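Unit 4: Guest appearances and referral traffic

Module tutor: Maite Bermúdez
Reading before the seminar: the Vernarari case pack, parts A and B

4.1 Scope

This unit deals with how a small firm measures what it gains from its owner being a guest on other people's shows, panels and newsletters. Paid adverts were covered in Unit 3. The unit assumes that you can already read a basic web traffic report and that you know the difference between a visit and a visitor.

4.2 Terms

Host audience: the people who follow the show or newsletter on which the guest appears.
Referral visit: a visit to the guest's site that can be traced to one appearance.
Lead: a visitor who leaves a working email address.
Landing page: the page named by the guest on air. It should be short enough to say aloud and to spell from memory.
Decay: the fall in referral visits over the weeks after release.

4.3 Tracing visits

Listeners seldom click. They hear an address and type it later, often on another device, so the visit is logged as direct. A separate landing page for each appearance recovers part of this loss. A question on the sign-up form ("Where did you hear of us?") recovers a little more, but the answers need cleaning by hand.

The counting window must be fixed before release. In this module it is 30 days from the date the episode goes live. Visits after that are noted in a separate column and left out of the main rate.

4.4 Worked case: Ellness

Ellness sells bookkeeping courses to sole traders. In October its owner was a guest on 2 shows, Echevarría and Saseter. Each had its own landing page and the offer was the same on both.

The Echevarría page drew 102 visits within the window and the Saseter page drew fewer. Saseter has the larger host audience. Part B of the case pack gives the show notes for both, and you should compare where in each episode the address was read out.
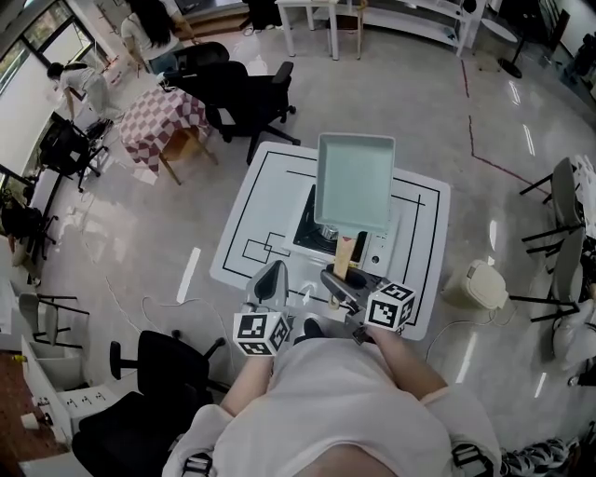 The lead rate is leads divided by referral visits, for one page and one window. Do not pool the pages before working out the rate – a pooled figure hides the difference that the case is meant to show. Cost per lead should include the owner's preparation time, charged at the hourly rate in Part A.

4.5 Common errors

Using the host's download figure as the base of the lead rate.
Changing the offer on the landing page during the window.
Counting existing customers as new leads.

4.6 For the seminar

Work out the lead rate and the cost per lead for each show. Bring one page of notes on which show Ellness should approach again, and state what further data you would want. Figures should be given to one decimal place.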